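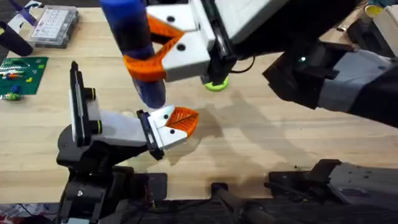

Rules for small robots are a waste of everyone's afternoon, a reader wrote to me in March, after I had gone on at some length about checklists. Her point was that an arm you can lift with one hand doesn't need a binder, and that if we treat every tabletop like a car plant we will scare off the very people we want at the bench. I have carried that letter around in my head ever since, and I'd like to answer it properly, with thanks, as she is at least half right.

She is right about the binder. When we started at Pemport we borrowed our rules wholesale from a cell that Varent had written up for big machines, 72 items long, and I don't believe a single person read past the second page. There was a paragraph on forklift routes. We don't have a forklift! We have tables and a kettle.

Where I part ways with her is on two arms sharing one table. One arm is a fairly simple neighbor. You learn how far it reaches and you keep your coffee outside of that. Put a second arm across from it and ask the first to hand something down, a plain blue cylinder, say, from one set of orange fingers into a gripper waiting open underneath, and now you have a moment when both machines want the same few inches of air. Somebody has to have decided beforehand which one yields, and it had better be written down, for the simple reason that the person who decided it may be at lunch.

So I would keep a few rules and defend them to anybody. The receiving arm stops moving before the giving arm comes in, every time, even when you're in a hurry and the software says it can manage both. The giver doesn't let go until the receiver has closed. Hands stay off the table while either arm has power, and that includes the quick little reach to straighten a part, which I have done myself and am not proud of. Run any new handover at 10 percent speed until it has gone through 18 times without a person stepping in. (Why 18? Well, we argued between 15 and 20 and got tired.)

I would add one about clutter, and I know it will be unpopular. Work tables collect things. Boxes, cups, bricks from some other job, a strap, all sitting politely around the edges until the day an elbow swings wider than usual. I don't ask for a bare table, and I'd be a hypocrite if I did, but I do think the reach of each arm ought to be marked on the wood with tape, and whatever sits inside the tape ought to be part of the task.

All of that fits on one sheet. The Fotlow people laminate theirs and hang it by the switch, and reading it aloud takes them 45 seconds, and they do read it aloud, every morning at nine, feeling a bit silly. I'd love to see more shops feel that silly.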